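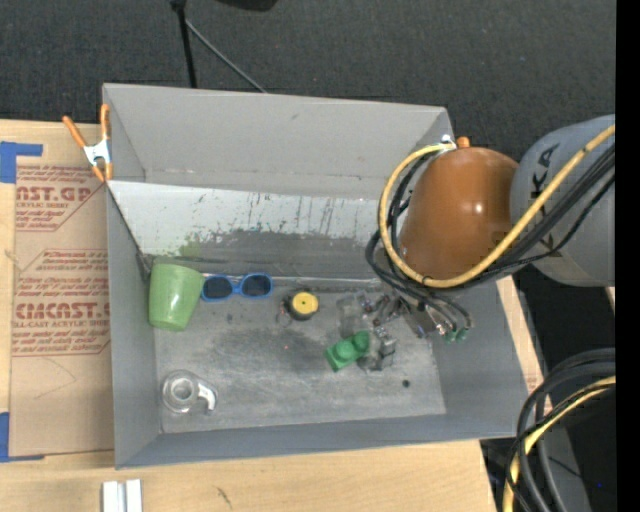 Halima Mohamedi

Week 6 handout: Comparing grippers on a bin of mixed objects

Read this before lab. Last term I said the same thing and then spent the first half hour reading it aloud, so this term there will be a short quiz at the door, and by quiz I mean I will look at you.

What we are comparing

Three end effectors, one arm, one bin. The candidates are the Wuvix two-finger parallel gripper, the Trenow suction cup, and the Urio soft gripper, whose sales sheet uses the word "effortless" in a way I would like you to test. The arm stays the same throughout. So does the controller, and so does the camera position. If you change the gripper and also change the approach speed, you have learned something about neither.

The bin is the gray sheet-metal one with the slanted walls. It is stained up the back and has a big dark smudge in the middle of the floor. Please leave the smudge where it is. The segmentation code from December was tuned on that floor, smudge included, and the one year somebody scrubbed a bin for me we lost an afternoon to retuning thresholds. The orange-handled spring clamp goes on the upper left rim. A bin that slides when the gripper brushes a wall gives you data about friction, and that is Week 9.

The objects

The set is chosen to be annoying in different ways. Before you run anything, write down which gripper you expect to win on each object. Writing it down afterward is called a discussion section and we will get to that too.

Light green plastic cup. On its side it offers a curved wall and an open mouth. A finger inside the mouth and a finger outside makes a good rim grasp, provided the planner finds it. Most planners prefer to squeeze across the middle, where the cup can roll. Record the direction of the mouth at the start of every trial.

Sunglasses, blue frame, dark lenses. Lying flat, these have very little height to work with. The lenses look like a gift to the suction cup. They are curved, so check your seal before you celebrate. The depth camera may have its own opinion about dark shiny surfaces, and you should save the depth image even if it looks wrong. Especially if it looks wrong.

Black cylinder with the yellow top. Small. The flat circle on top is a fair suction target if your cup is smaller than the circle. Measure first. Every section has a group that measures second.

Clear and gray plastic pieces. These tend to end up in a cluster, and a cluster is the point. The question for the log is which piece the system thought it was picking, and which piece it came up with. Those are two columns.

Green building brick. Rectangular, rigid, parallel sides: the parallel gripper's home game. The round studs are another matter for suction, and air gets out between them. If you claim a suction pick on the studded face I will want the pressure trace.

Tape dispenser or roll holder, clear. Transparent objects are where point clouds go to be humbled. When it sits in the lower left corner of the floor you also have two slanted walls to avoid, so expect the collision checker to reject grasps that look fine to you. Write down the number of rejected candidates, which the controller prints and which people reliably scroll past.

Procedure

1. Mount the gripper and run the tool calibration. Do this even if the previous group swears they did it.

2. Check cable slack by jogging the wrist slowly to both joint limits with the bin empty. Cables that loop around the gripper housing will find something to catch on, given a rim. Watch loose ends over the bin as well: a connector hanging near the floor is, as far as the depth camera knows, one more object to pick.

3. Place the objects by the layout card. Take a picture from the fixed camera.

4. Run the trial. One attempt per object, no second tries, no nudging. Nudging includes "I was only straightening it."

5. Score and log before you reset anything.

The Lesmont rig in the back takes the same tool files but uses a different wrist offset. If your gripper closes on air, consistently, a short distance from everything, look there first.

Scoring

A success is a lift clear of the rim, held while the arm pauses, and released over the tray. A lift that drops the object back in the bin is a drop, and gets its own code. A grasp that moves the object but never lifts it is a push. A grasp that lifts the wrong object is a wrong pick, even when it is a beautiful one. Fatos Georgiou wants me to add half credit for beauty and I have declined two years running.

Each group hands in 300 attempts, split evenly across the three grippers. That sounds like a lot until the arm is moving, at which point it sounds like a lot and also takes a while. Plan for two sessions.

About the averages

A single success rate for a gripper on this set is close to meaningless, and you will be tempted to report it because it fits in a title. Last year's pilot run by Salim Obura had two grippers tied at 44 percent overall. One did well on rigid shapes and badly on the rest. The other was mediocre at everything, evenly, like hotel coffee. If you were buying one for a line that only handles bricks, the tie would have cost you money.

So: report by object first, then by failure type, then overall if you must. Put your predictions next to the results. Being wrong costs no points. Quietly editing your predictions costs a good many, and the file history is on.

Also think about cost in time. The soft gripper closes slowly. Suction needs a moment to build vacuum and another to let go. Log cycle time with success, per attempt, and say in the write-up which one you would take if speed mattered more to the customer than the odd dropped pair of sunglasses.

Due

Write-ups are due 23/02/2024 by the end of lab. Four pages, plots included. Raw logs go in your group folder, uncompressed, with headers. Questions about the controller go to Elaine Brandão, questions about grading go to me, and questions about why the vacuum pump makes that noise can go to Ramil Maglaya, who has a theory.

Reading for next week: the chapter on grasp quality measures, up to the part with the ellipsoids. You may read the ellipsoids.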